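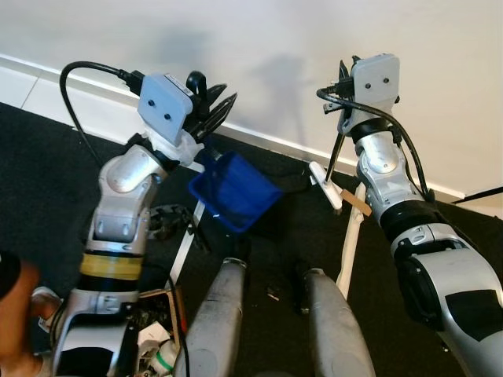

Baskets, and where things go

Many of you asked after the August newsletter how we keep the craft room at Rulovham tidy, when so many groups go through it in the same week. I promised Teresa Bragança that I would write it down, and she promised me that she will correct it, so if some sentence sounds strange please blame us both.

The short answer is fabric baskets. We used to have boxes with lids, the hard kind, and we had many discussions about them. A lid is good against dust, but a person who has scissors in one hand and a ball of wool in the other will not open a lid. She will put the wool on top of the lid, and the next person will put something on top of the wool. By evening you could not open any box without first clearing away a small mountain.

So in autumn we changed to soft baskets that are open on top. Blue is for textile work: wool, thread, ribbon, pieces of felt. Grey is for paper and card. Natural colour is for the things that have no family yet, and we ask you to please not let this one become the biggest. Rodrigo Ibarra wanted a fourth colour for tools, but we decided that tools go on the wall, where everybody can see if one is missing.

How to use them

When you finish, please bring your basket to the floor in front of the shelf and do the sorting there. I know the table looks more comfortable. But the next group needs the table, and on the dark carpet it is easy to find a white button or a pale pin. For black buttons I have no good advice, only patience and a torch.

Do not fill a basket higher than its edge. The fabric is soft and the sides will lean out when there is too much inside, and then it does not slide between the shelves anymore. If you have to push, it is too full. Take a second one from the stack behind the door.

Sharp things never go in a basket, also not for five minutes. Needles go in the tin, pins go in the cushion, and the rotary cutter goes to its hook with the blade closed. Last month Demetrio Olmedo found a seam ripper with his thumb. He is fine and he was very polite about it, but I would like this not to happen again.

If a basket is empty, fold it flat only if you know it will not be used that day. Otherwise leave it open on the lowest shelf. The corners become tired from folding, and a basket with tired corners does not stand well. You can help a little by holding it over steam from the kettle and pressing the corners with your fingers from inside, carefully please, and then leaving it with a heavy book in it overnight. Soledad Sotomayor taught me this, and she has baskets at home that are older than my car.

Washing

The baskets get dirty more quickly than we expected. Fluff is the main problem, and after that glue. For fluff, turn the basket upside down outside the back door, not over the carpet, and tap the bottom. Then go over the lining with the clothes brush that hangs beside the sink. For glue, wait until it is completely dry and peel it. If you rub it while it is wet it goes into the fabric and stays there for its whole life.

We do not put them in the washing machine. We tried this with one and it came out the shape of a hat. Use lukewarm water, a small amount of washing-up liquid and a cloth, and let it dry standing open, away from the heater.

Apostolos Chrysikopoulos has offered to wash the grey ones at his home once in a season. Please say thank you when you meet him, and please empty them before he takes them. The last time he brought back 11 pencils, all clean.

New baskets and old ones

We have $300 left in the storage budget for this year. Part of it will go to new baskets from Cordero, the shop beside the pharmacy, where they give us 10 per cent off if we bring the centre's card. I would like to buy seven blue ones, as the textile group has grown the most, and to keep the rest of the money for shelf labels. If your group works with paper and you feel forgotten, write to me before the end of the month and we will look at the numbers again.

The old hard boxes are still in the corridor. They are in good condition except for two with cracked lids. Anybody who wants one for the garage or the garden can take it. What is left will go to the Prilamgate school, where they have asked for containers for sports equipment.

One more request. Some baskets have started to travel. I saw one in the kitchen with onions in it, and another was holding the newspapers near the entrance. I understand, they are practical and nice to look at. But when they leave the craft room they do not find their way back alone, and then the textile group has its wool in shopping bags. If you need a basket for another room, ask me and I will add it to the order.

The craft room is open from 10 in the morning, and the key is with Teresa at the front desk. The colour list is taped inside the cupboard door, in large letters this time.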